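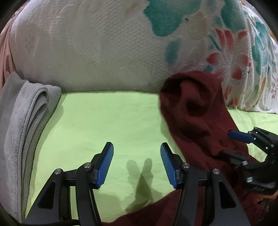
The Steline two-finger hand gripper is sold with a 3-page practice sheet, and this review covers both, as used on bedding over most of March. The sheet asks that every recording begin with the jaws open and empty, and with both pads in view. On a flat stretch of green bedsheet the blue ribbed pads stand out well against the black arms, and the gap between them can be judged at a glance. Four screw heads are exposed on the linkages, so the pivot check in section 2 needs no dismantling.

The pads are the best part. Over 236 grasps on fleece and quilted cotton I replaced neither. Thin sheeting is harder: the ridges hold a fold once it has formed but do little to start one, and the sheet gives no approach angle for flat cloth. Purba's guidance does, and I would follow that.

Two rules need rewriting. "Clear the work area" is no use for bed-making, where the clutter is the task. Aarti Shakya suggests "declare all items before starting", and we have adopted her wording. The rule on paired grippers sets no minimum spacing between tools.

Build is sound, with slight play at the outer pivots after two weeks. The Vekevent version has a stiffer linkage but smoother pads, and slips more on fleece.

Hardware: recommended. Practice sheet: wait for the next revision.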